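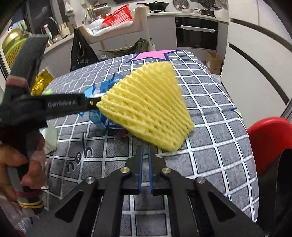
Ticket 116: Label printer skips every other label
Opened by: Vasanthi Paul, Druditz packing room
Status: Closed (reopened twice, see below)
Printer: the one by the back door, loaded with Sidavell 2-inch rolls

Original report
Printer feeds one good label, then one blank, then one good. The blanks are very nice blanks. We were supposed to get the Biswas order out before lunch and I have a strip of labels on the floor as long as the bench. Turned it off and on. Turned it off and on again with more feeling. No change.

Entry 1
Checked the roll first. It was seated properly, gap side down, guides snug. Swapped it for a fresh roll from the same carton. Same result, good-blank-good-blank, very regular. Ran the self-test from the front button and the self-test page came out perfect on consecutive labels, so the print head and the feed motor are in better shape than I am.

Entry 2
If the self-test is fine, the trouble is coming from the computer. Opened the driver settings. Label height was set to 55 mm. Our labels are 2 inches, so a little under 51. The printer believes it is printing something taller than one label, runs over the gap, and politely moves along to the start of the next one. Changed it to 50.8, printed a test from the driver page, no skips. Closed the ticket and had lunch.

Entry 3 (reopened)
Skipping again by two o'clock. Height was back to 55. I hadn't touched it, and everyone else in the packing room says the same, in the tone people use about the microwave.

Looked at what had changed between lunch and two. The only thing was that we had opened Drutamine to pull the afternoon orders. Closed it, fixed the height, printed a sheet from the driver: fine. Opened Drutamine, printed one order: 55. So Drutamine keeps its own label template and pushes it to the printer every time it prints. Where it got 55 is a mystery. The template is called "standard NEW final" and I have some doubts about all three words.

Entry 4
The template can be edited under Shipping, then Documents, then a gear icon the size of a sesame seed. Set height to 50.8, saved. It rounded it to 51. Printed 19 labels in a row with no blanks. The text sits slightly low but the barcode scans on the handheld, and low is a look. Closed again.

Entry 5 (reopened, my fault)
Second computer still skipping. Templates are stored per computer, not per account. Made the same change there. While I was in the menu I deleted the old template so it can't be picked by accident, then found out the return labels were using it. Rebuilt the return label from a printout and a ruler - took longer than everything above put together.

Notes for whoever gets this next
Run the self-test before anything else. If the self-test is clean, leave the roll alone and check the label height in the Drutamine template on the computer that is doing the printing. The driver setting gets overwritten, so fixing it there only lasts until the next order.

After changing the height, hold the feed button until the light blinks twice, so the printer measures the gap again. I skipped this on the second computer and lost three labels to it.

Do not delete "returns OLD do not use". We use it.

Still open: the text sits a hair low on both machines. There is an offset field but it goes in steps I can't make sense of, and one step up puts the street address into the logo. Leaving it. The strip of blanks from this morning is on the shelf over the tape if anyone needs labels to write on by hand.

V. Paul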